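Tuesday, December 10, 2024

What a day! I've barely sat down since breakfast and my fingers smell of onions, but I want to get this written before I forget any of it.

First thing, the choir results. We got in! Siwan James rang me while I was still in my socks and shouted so loudly that I had to hold the phone away from my ear. Owen Hall in March, the evening concert, and we're singing 19 minutes all to ourselves. I was sure they'd give us the afternoon slot again. Trefor says it was the Welsh lullaby that did it. I think it was Meinir Parri's low notes – I've never heard an alto go down there and stay in tune, and it still makes the hairs on my arms stand up.

Then rehearsal at six, all of us squashed into the music room with the bad radiator. We started the new piece, the one in Spanish, and Brisa Escobedo took us through the words line by line. I love how patient she is. I'd been rolling every single r like a motorbike (apparently you don't!) and swallowing the ends of things. By the third go the tenors had stopped sounding frightened, and when we put it together with the clapping it was glorious. Ragged, but glorious. 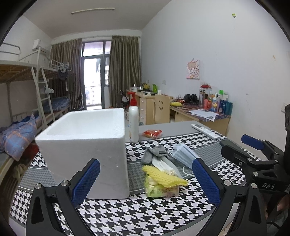

Page 6 is still a mess, mind you. The sopranos come in a beat early and then everybody hurries to catch them up. I've marked it in red pencil and I'm going to sing it in the shower until the neighbours complain.

Walked back the long way with Vichien Intarasuk, who has joined the basses and is already worrying about what to wear. He has a jacket but no black trousers. We got onto favourite Christmas carols and nearly fell out over "In the Bleak Midwinter", because he likes the Holst and I will go to my grave defending the Darke. He hummed the Holst all the way up the hill to annoy me. Freezing out, stars everywhere, lovely.

Made onion soup when I got in, far too much of it, and had two bowls with the heel of the loaf. Rang Mum. She wants 143 questions answered about the concert and has already asked whether the coach stops at Pleveck. No idea! Must look it up.

To do tomorrow: print the Spanish words bigger, return Trefor's folder, buy throat sweets.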